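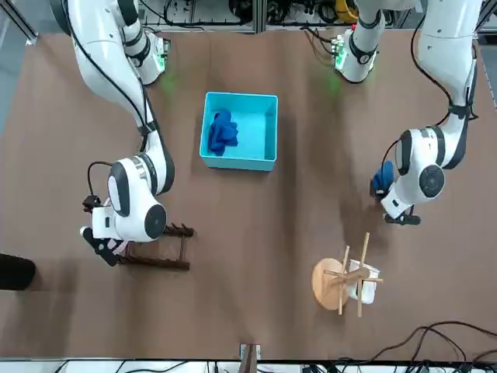
Home | Reviews | Methods | Kits | Archive

Tirngate 2 policy training kit: review

Stusar sells Tirngate as a way to teach two arms household jobs from demonstrations alone. We ran it for most of November on our bench at Kallurcombe.

We recorded 347 demonstrations of dish and cloth tasks, then ran 1,000 trials with the objects moved between runs. The policy finished 608 of them. The older Russo baseline, trained on the same data, finished 174.

Cloth was the weak point. Plates were better, though a flat plate still gives short fingers very little to get hold of.
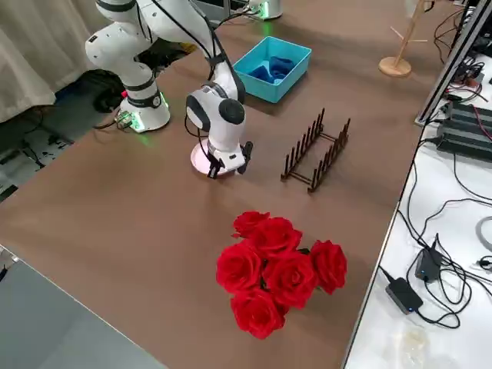
Gripper over the pink plate, with the dish rack and tray to the right.

Setup took almost a day and the manual skips calibration. Training logs are clear. I would buy it for a lab that already has two arms, but wait for the next release if cloth is your main task.

Print this page | E-mail this page
Last updated: November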